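medve-recipes

Hi! I'm Yulan, and this is the data card for my pile of family soup recipes, typed up from index cards and cleaned up enough that a script can read them. Medve is just the name of the folder it all started in, and it stuck.

What's in it

There are 80 recipes, one per row, with a title, the ingredients, the steps and a notes column. The notes are my favorite part (lots of "too salty, ask Ildikó"). Amounts are in cups and spoons, exactly as written on the cards, so a "big spoon" is still a big spoon. I did split the ingredients with semicolons, so please don't use commas!

Known problems

14 rows have no cooking time. Two of the bean soups are nearly the same, and I couldn't pick one, so both stayed. Szabolcs Balogh fixed the accents in the titles, but the notes still have a few broken ones. 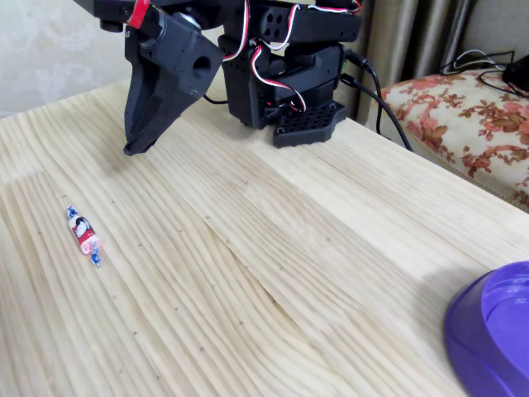
Black arm and gripper over the pine table.

Using it

Cook from it, copy it, change it. If you spot a typo, open an issue with the row number and I'll get to it, usually after dinner.

Last updated 27 November 2024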